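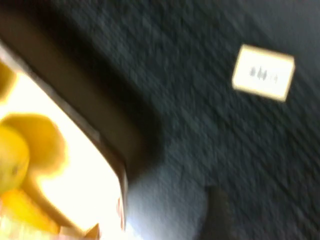
Dark gray carpet with a small white plate on it.

Home > Film > Documentaries > Help
2025-05-18, posted by tapehead_r

Two versions of the same making-of documentary -- which one is complete?

I have been trying to track down the long version of "Salt Road," the making-of film about the shoot of "The Liang Crossing." I taped it off TV years ago and remember a long section about the flooded set at Zastavcombe, where the crew lost most of a harbor street and the director rewrote the ending in a hotel room. I bought the Tedex disc last December and that section is barely there. They show the water coming in, then cut straight to the premiere.

The back of the case says "complete documentary." The Livex disc is out of print and costs a lot more, and the seller can't tell me what is on it. Does the Livex one have the hotel room section? Is it the same picture quality? I don't care about the feature itself, I already have that.

gatefold_jim
Livex has it. Get that one.

secondreel
There are 2 cuts and both discs call theirs complete, so the case won't help you. The shorter one was made for festivals. The longer one was made for TV and runs 17 minutes more. Tedex used the festival cut because that was the only one with a clean negative. Livex used the TV master.

The hotel room section is in the TV cut only. It comes right after the flood, starting in chapter 8 on the Livex disc, and it includes the read-through of the old ending with the two leads. There is also more from the editor about why the first assembly didn't work.

Picture quality is worse on the Livex. It comes from videotape, the colors are a bit weak and the on-set footage has some noise in the dark parts. The sound is fine. If you can live with what you taped off TV you can live with this.

Livex pressed 2,000 copies and I don't think there was a second run. Check the spine before you pay. The later Livex box set of the feature lists the documentary too, but that is the festival cut again -- same as what you already have. The one you want is the single disc with the blue spine. Ask the seller for the running time shown on the player, not the one printed on the case, as the case is wrong on mine.

marlpit
I thought the hotel part was an extra on the Tedex disc? Look under the deleted scenes menu. Could be mixing it up with a different movie, I only rented it.

secondreel
The deleted scenes on the Tedex are all from the feature. There is a short interview with the production designer about rebuilding the harbor street, so that may be what you saw. It was shot later and has nothing from the hotel.

Related
Best order to watch director's cuts and theatrical cuts
Disc skips at the layer change
Commentary track missing after menu update
Where to find old press kits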